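Druline update channel notes

README for the Celtora firmware and launcher package, maintained by Zodwa Makhubela and Lucía Manzano.

What is in this package

The package holds the system update for Celtora handsets on the Druline channel, the stock launcher (Lollanetti) and the release notes in plain text. Carrier-branded phones are not covered. If your phone shows a carrier logo at start-up, leave it on the build it came with.

Status

The soak test began with 50 handsets and was widened to 600 in December. The public rollout is staged, so two phones of the same model may not see the update on the same day. Checking again and again does not move you up the queue. The server looks at your serial number once a day and gives the same answer until the next check.

Before you update

Charge the phone past 30 per cent. The installer will refuse to start below that. Use Wi-Fi if you have it. The download can be paused, but a paused download is thrown out after 20 hours and starts again from nothing.

Back up your photos and messages first. The update keeps them, but we had one report from the soak test of a message folder coming back empty, and we have not been able to reproduce it – Lucía still has that ticket open.

Sample photos 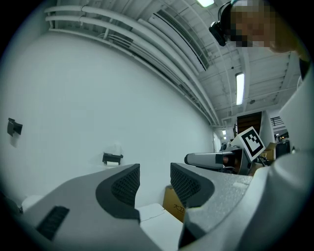
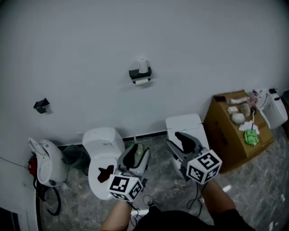
The photo viewer in Lollanetti now opens full-size files without dropping to a preview first. Pinch to zoom works from the first touch, and double-tap goes to actual pixels. A good place to try it is the toilet paper holder on the white wall in the second photo: double-tap the short strip of paper hanging from the roll, then drag across to the spare on the top shelf. The old viewer blurred during the drag and sharpened when you let go. If you still see that, clear the viewer's cache in Settings and open the file again.

Known problems

The lock screen clock may show the wrong time zone until the first restart.
Bluetooth headsets from Setiawan need to be paired again.
The flashlight shortcut is missing from the left-handed layout.
Widgets with a custom colour go back to grey after the update.

Reporting a bug

Send the build number, the model and what you were doing at the time. Logs help, but please remove personal details first. Zodwa goes through new reports every Wednesday and merges the duplicates.

Licence

The launcher may be copied and changed as long as this file stays with it. The firmware may be installed but not redistributed.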